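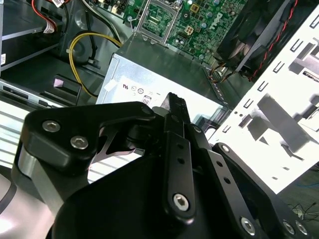
Stelletti

Appel à participants – groupe de relecture « bonnes pratiques », démontage robotisé d'ordinateurs de bureau

On cherche du monde pour le groupe Lirico. Démarrage en novembre, donc on fait vite.

Le contexte en deux mots. Lirico, c'est le référentiel interne qu'on écrit avec Dönmez et Tuser pour les cellules de démontage : unités centrales en fin de vie, alimentation à sortir, carte mère à garder entière si possible. Version de travail : 81 règles. Trop. Certaines se contredisent, d'autres ont été écrites par des gens qui n'ont jamais eu une tour ouverte devant eux (nous compris, pour deux ou trois chapitres). Il faut relire, essayer à l'atelier, couper.

Ce qu'on attend de vous
– lire le texte avant la première séance, en entier svp
– venir tester les règles sur cellule, une demi-journée par mois, début 9 h
– annoter : règle claire / pas claire / inapplicable, avec le motif
– participer au vote final

Chapitres ouverts
– Consignation : secteur débranché, délai de décharge avant toute prise sur un bloc d'alimentation. On n'ouvre jamais le boîtier du bloc, règle non négociable.
– Effort de préhension : limite actuelle 80 N sur tôle, beaucoup moins dès qu'on approche de la carte. Valeur à discuter.
– Câbles : qui les dégage, le robot ou l'opérateur, et à quel moment. Le chapitre le plus faible, on a besoin de gens qui câblent.
– Socket processeur vide : distance à garder, aucun passage d'outil au-dessus des broches. Formulation à revoir.
– Vitesse réduite en présence d'un opérateur. Le texte renvoie à l'analyse de risques de chaque site mais ne dit pas quoi y mettre.
– Traçabilité : relevé des étiquettes avant démontage, pas après.

Profils
Techniciens de maintenance, intégrateurs, préventeurs, opérateurs de filière DEEE. Pas besoin de savoir programmer un bras. Il faut par contre avoir déjà démonté des PC, et savoir lire une notice de sécurité sans s'endormir. Étudiants acceptés à partir du master ou en alternance. Français indispensable, anglais utile pour les annexes qui ne sont pas encore traduite.

Conditions
Indemnité de 300 euros par demi-journée sur cellule, 100 euros par séance de relecture à distance. Déplacements remboursés sur justificatif, train 2e classe. Chaussures de sécurité obligatoires, on prête les lunettes et les gants. Accueil sécurité à l'arrivée, sans lui pas d'accès à la cellule – même pour regarder. Accord de confidentialité à signer, il porte sur les essais et pas sur le référentiel, qui sera diffusé librement.

Pour candidater
Formulaire sur la page Lirico, rubrique « Participer ». Dix lignes sur votre expérience suffisent, pas de lettre de motivation. Précisez le ou les chapitres qui vous interressent et vos disponibilités. Merci de signaler aussi si vous travaillez pour un fabricant de préhenseurs : ce n'est pas éliminatoire, mais vous ne voterez pas sur le chapitre effort.

Clôture dès que le groupe est complet. Réponse à tout le monde, y compris négative.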